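Buy the shelves before the robot

Our budget round closes in July, and for the third year running somebody has put a picking robot at the top of the list. I have no quarrel with the machine. My quarrel is with the order in which we plan to spend the money.

The quote from Vurer covers the arm, the base and a year of support. It leaves out the work of making our stock fit to be picked by anything other than a person. At Uredham we carry 844 small lines, and most of them came to us in packaging meant to hang on a hook. We lay it flat because flat takes less room. Flat sleeves slide, and a pile of them never has the same edge twice.

Take rulers. A person putting a small stack on the shelf uses both hands, one supporting an end from below and the side, the other pinching the far end with the fingers over the top. We don't write that down in any procedure, and we have never had to train anyone to do it.

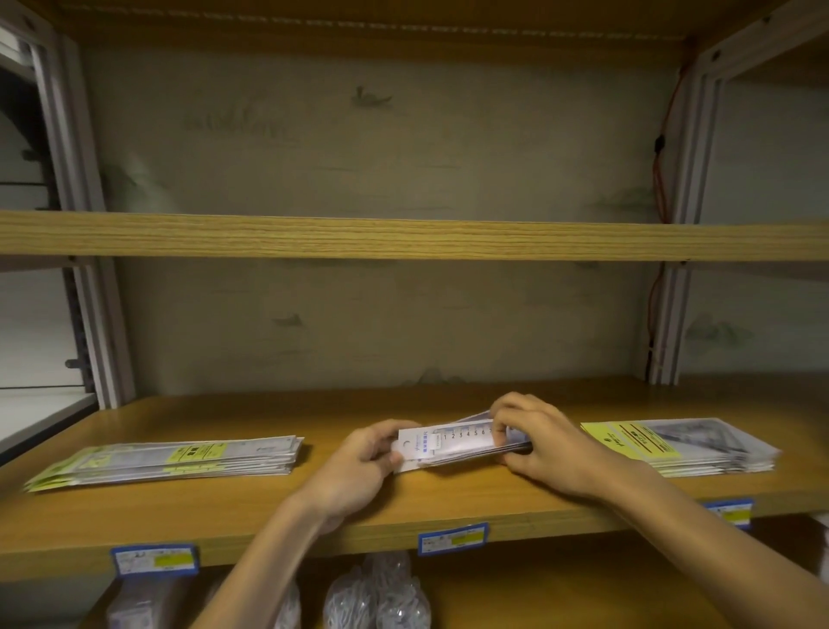 Stockroom and Replenishment Team

The piles either side are the same sort of thing, packaged rulers lying flat, and the one on the left has its ends fanned out of line. I would expect a single gripper to struggle with that. A two-armed machine might manage, but it costs a good deal more, and the quote is for one arm.

So my proposal is dull. Spend the first part of the money on dividers and shallow trays for the flat-packed lines. Gwion Ifans priced trays for 70 bays last spring and the figure was well inside what we now pay for temporary cover. Then run a trial on 100 lines for 6 weeks, with the Wallow unit on hire, and log every pick that a person has to finish.

If the trial goes badly we still own the trays, and the morning restock gets easier for the people doing it by hand. If it goes well, we can go back to Vurer with our own numbers and ask for a price on the machine we need – which may be a different model from the one in the brochure.

I have sent the tray costs to the budget office and asked for the hire charge to be shown on a separate line.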